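To: handheld-methods list
From: Mitsuko Kawaguchi
Date: Fri 2 June
Subject: Re: Skelus result, remotes task

Tonow list member wrote:
> Your 31 demos with head view beat our 3000 without. I find this
> hard to believe. Were the wrist cubes even in sight?

So did I, which is why we ran it again. Same policy, same tidy-the-remotes task, trained with the head view and then without it. The cubes are in sight when the wearer looks at their own hands, and people mostly do.

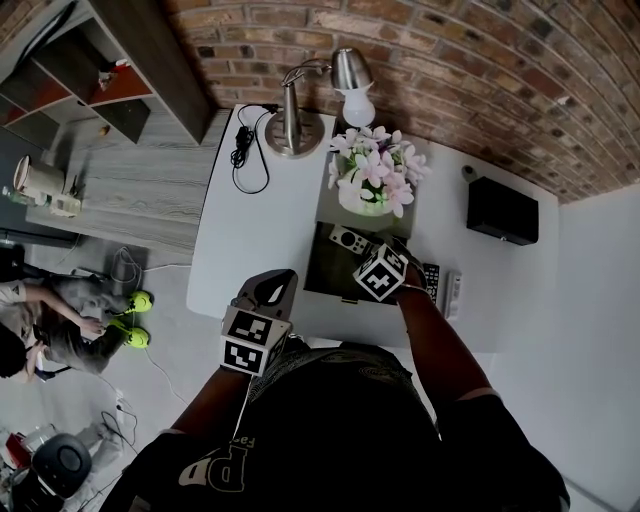
Head view: both wrist cubes, remotes in and around the tray.

The wrist views are another matter. Half of what they record is gripper, and the policy at Rosgate has become very well informed about gripper. What they do give you is the jaw pad in a fixed spot, and now and then the other hand's marker for free.
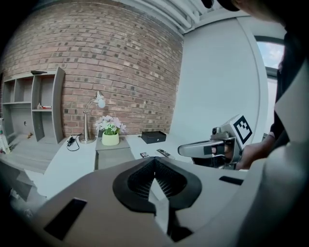

View from one gripper, the other held out at right with its marker block.

We used that second marker to check the distance between hands. It helped in 2 of the Bergmann splits and did nothing in the other 2, so please don't quote me as saying it works.
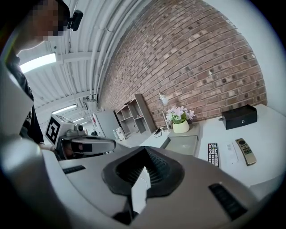

Another gripper view. Marker on the second gripper at left, remotes on the desk.

Drop the head view and the policy still closes the jaws nicely, only beside the remote. Up to a hand's width beside it, on a bad run. I'll send the split files once I've renamed them to something I can say in public.

Mitsuko

List contact: the list owner | Back to top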